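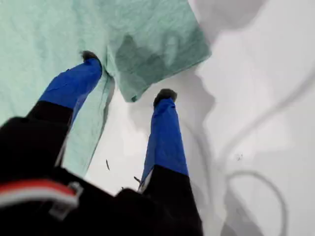
GISDEN: Regional operator Staniforth has confirmed that the first of 16 battery-electric multiple-units ordered for the Utholm branch will enter passenger service in July, replacing diesel railcars on all weekday trains between Gisden and Utholm.

The three-car sets are being supplied by Voralton under a contract which also covers maintenance for the first six years of operation. Each set has 231 seats, with space for bicycles and wheelchairs in the centre car. Four sets have been delivered to Gisden depot, where driver training began last month.

Batteries will be charged from the overhead line on the electrified section south of Gisden and from a fixed installation in the bay platform at Utholm. The timetable allows a turnround of 14 minutes at the terminus. Staniforth expects to retain two diesel railcars as cover until the full fleet has been accepted.

Test running on the upper part of the branch has taken place at night, and the sets had completed 1,259 km in battery mode when the latest report was submitted to the board. Gradients between the river bridge and Utholm required a change to the traction software, which has been applied to all delivered vehicles.

Wiremu Hinds, head of fleet at Staniforth, said that the operator was satisfied with progress, although platform work at two intermediate stations remained to be finished. Trains will not call at either station after 21.00 while this continues, and a replacement bus will run on request.

Tenders for the conversion of the former railcar shed at Gisden are to be invited in the autumn. The first Voralton set will be open to season ticket holders at Gisden station on Wednesday from 10.30.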